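4. Planning and Budgeting for the Serving Station

4.1 What we set out to buy

Our first equipment list was built around the arms, and it was wrong in a way we found really instructive. The arms are the part everyone wants to talk about (we did too!), so they got three weeks of meetings, while everything they would handle, lean over or reach past got a single line marked "props and fixtures." Shagufta Farooqui redid the list from the opposite direction. She began with the goods on the counter, worked out where each had to sit, and only then asked what reach and grip the station needed. We recommend this order warmly to any group planning a similar purchase.

The revised list held 213 line items. Most were cheap. Trays, baskets, display stands and bottle racks together cost less than one spare gripper, yet they decided the layout of the table and, through it, the mounting points for both arms. Moving a mounting point after the tabletop had been drilled would have meant ordering a new top, so we held back that order until the counter layout had been tried out with cardboard cutouts.

4.2 Quotes and lead times

We asked Sistico and Obura for quotes on the same written specification. The two bids were close on the arms and far apart on everything else. Obura priced spare fingers and cables as separate items; Sistico folded them into a yearly service plan. Ardalan Arabzadeh put both bids on a common footing by costing two years of use, spares included, and the ranking changed. It was a lovely result to see on paper, and it took him one afternoon.

Lead time mattered as much as price. The longest wait was 60 days, for the gripper fingers — a part we had treated as an accessory. We now place finger orders together with the arm order and keep a second set on the shelf.

4.3 Budgeting for soft and fragile goods

Bottles and boxes are forgiving. Cake is a different matter, and it earned its own budget line. A slice has to be closed on gently and carried level, and practice uses up a lot of cake. Anum Soomro's estimate for food used in tuning was nearly 3 times what we had first written down, and hers was the figure that held. Figure 4 gives an idea of how much of the counter is taken up by stock and serving ware while a slice is being handled.
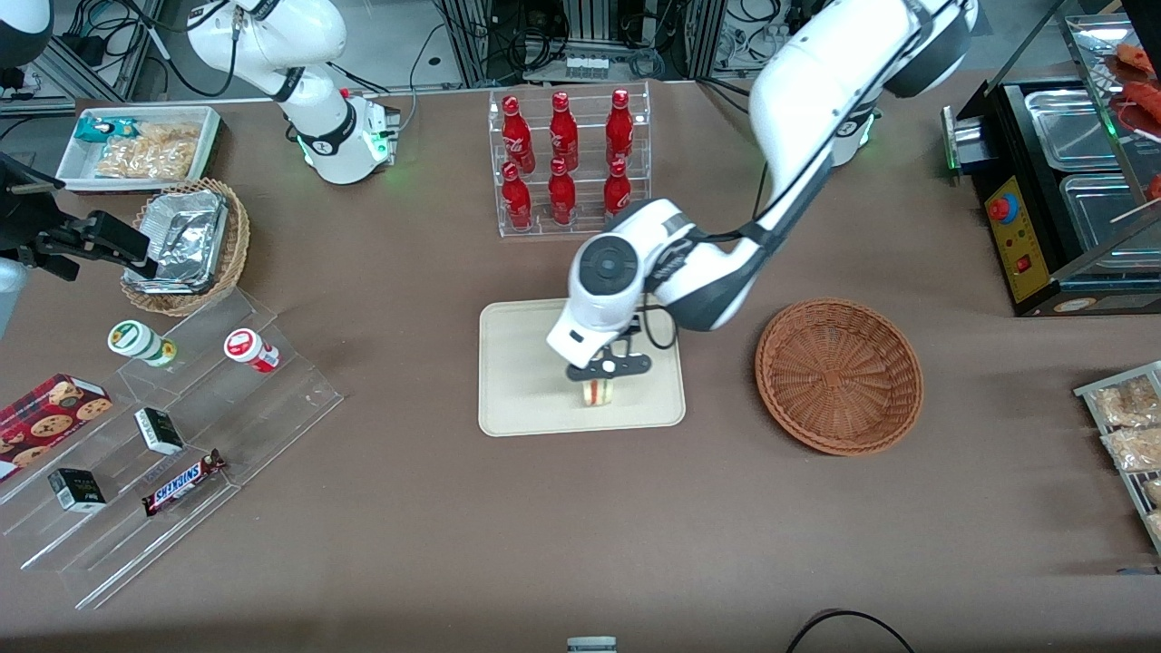 Figure 4. The left gripper holding a cake slice just above the beige tray, with the bottle rack behind it and the food warmer station to the right.

4.4 Items we would add

Next time we would set aside money for a duplicate set of trays and baskets from the start. Models get discontinued, and a tray with a slightly different rim means checking every placement height again. We would also pay for cable routing as part of the installation. Jordan Inskip priced this for the planned second station at Druditz in July, and the sum is small enough that we wish we had asked sooner.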